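Trenilus countertop arm kit: pre-use safety check, with comments
Review unit, kitchen bench setup. Checked by Maricel Tiongson, 17 Apr 2018
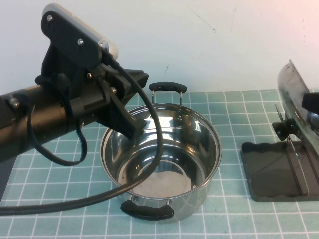 Filled this in as I went so excuse the shorthand. Kit is the Trenilus arm with the two-part bracket, on loan from Disov before we decide on the full order. Used the Fillmont kitchen bench sheet, added my own lines where theirs stopped. OK / FIX / ASK against each.

1. MOUNTING

1.1 Base clamped, no rock when pushed by hand. OK
1.2 Clamp pads on tile, not on grout. OK. Manual says nothing about tile at all. They should add a line.
1.3 Mount bolts torqued. ASK. Manual gives one figure, the card in the box gives another. Went with the card. Emailed Disov.
1.4 Reach at full stretch clears the wall. OK with the soft limits on. With limits off it doesn't, so don't turn them off.

2. BRACKET AND WRIST

2.1 All bracket screws present and snug. OK. Silver screws on black plate, easy to see if one goes missing. Good choice, whoever made it.
2.2 Thread lock on screws. ASK. Can't tell without backing one out and I'm not doing that on a loaner.
2.3 No sharp edges on plates. FIX. Corners are square. Caught my sleeve twice. A file and ten minutes would do it, or caps.
2.4 Housing on top plate tight, no wobble. OK

3. CABLES

This is the section that matters, read it even if you skip the rest.

3.1 Main cable free of the work area. FIX. Thick black cable loops off the top of the bracket, down over the open pot and out across the front rim. Not acceptable over food and not acceptable over heat. Needs to run back along the forearm.
3.2 Cable secured along forearm. FIX. Thinner one hangs in a U under the arm. A hook waiting for a handle.
3.3 Strain relief at both ends. ASK. Manual shows a clip. No clip in our box, checked twice.
3.4 Jacket rated for heat. ASK. Disov sheet says 200 F for the cable, no word on how long. A rim on a burner is going to be a lot to ask. No burner work until we have that in writing.
3.5 Slack at full rotation. OK, plenty. Too much if anything, see 3.1.

Comment: Väisänen sell a wrap sleeve for this sort of arm, 42 dollars. Shouldn't have to buy it seperately but I'd put it on the order.

4. GRIPPER

4.1 Finger opens and closes full travel. OK
4.2 Stops on contact. OK on foam block. Slower to let go than I'd like.
4.3 Finger safe for food contact. ASK. Nothing in the paperwork either way. Treat as NO for now. Dry goods for practice only, and bin them after.
4.4 Finger clears pot rim going in and out. OK at slow speed. Not tried above 40 percent.
4.5 Cleanable. FIX. Too many corners on that block. Wipe only, no rinse.

5. WORK AREA

5.1 Pot sits flat, handles where you can see them. OK. One handle at the back, one at the front. Front one should be turned so nobody walks into it.
5.2 Pot interior glare. Comment only. Polished steel on pale tile throws a lot of light back. Dimmed the overhead, felt better to work in.
5.3 Metal stand on the right clear of the arm sweep. ASK. Clear for the pot program. Have not checked it for the others. Tape a line on the tile before the next run.
5.4 Plate on stand clean. FIX. Smudged and scuffed. Wash it.
5.5 Wall behind. Some scratches. Write them down now so we don't get billed for them or bill Disov for them.
5.6 Floor dry, walkway open. OK

6. STOPS AND POWER

6.1 E-stop in reach of operator. OK, left hand side. Lead is short. Left handers fine, rest of us have to reach across. FIX
6.2 E-stop tested. OK, cuts drive. Arm sags a bit when it does, keep hands out from under.
6.3 Restart needs a second press. OK
6.4 Power brick off the counter. OK, on the shelf.

7. PAPERWORK

7.1 Manual in box. OK
7.2 Spare parts list with prices. OK, finger pads are 229 for the set which is steep.
7.3 Service contact. OK, picked up second try.
7.4 Loan end date. November, no extension without a new form.

RESULT: pass for supervised dry practice at slow speed. FAIL for heat and for anything anyone is going to eat. Section 3 has to be sorted first, then I'll redo 2.3 and 4.2 and sign again.

To whoever uses it next: put your initials by 6.2 before you start, and dont move the clamp.

M. Tiongson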